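Call for Participants: Hemham Tea and Sleep Study

The Hemham Institute for Household Research invites adults living in or near Asthorpe to take part in a study of evening tea drinking and sleep. The study will enroll 266 participants, each of whom will keep a daily diary for 16 days.
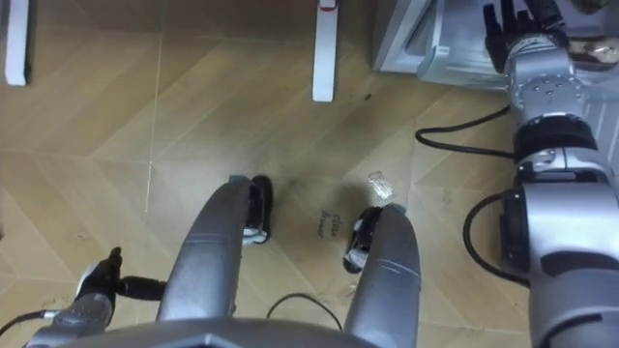 Applicants must be between 18 and 67 years of age, drink tea at least four times a week, and have no diagnosed sleep disorder. Persons who work night shifts are not eligible. Both hot tea and bottled tea may be recorded in the diary, provided that the time of the last serving is noted.

Participants attend two visits at the Verno Building. The first lasts nearly two hours and includes an interview and a short questionnaire on diet. Diaries are returned at the second visit. All records are stored under a code number and are not shared with employers or insurers.

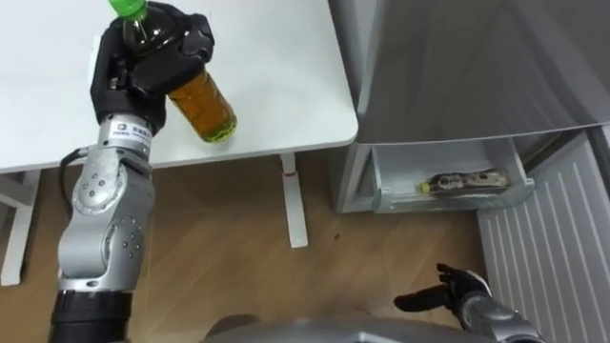 Compensation and How to Apply

Participants who complete both visits and the full diary receive $400. Those who withdraw early are paid for each visit attended. Travel costs are not covered.

Applications should be addressed to Seul-gi Ok, Study Coordinator, Fröhlich Wing, Verno Building, and must be received by Saturday, June 29, 2019. 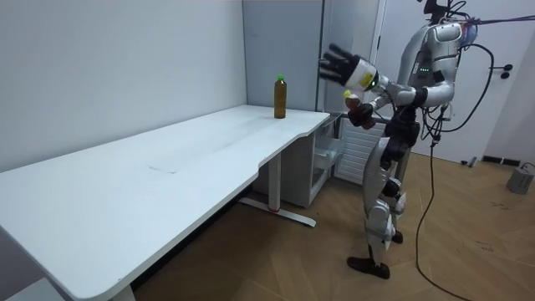

Hemham Institute Notices, No. 16, p. 4

Applicants will be informed of the decision in writing. Results of the study will be sent on request in December.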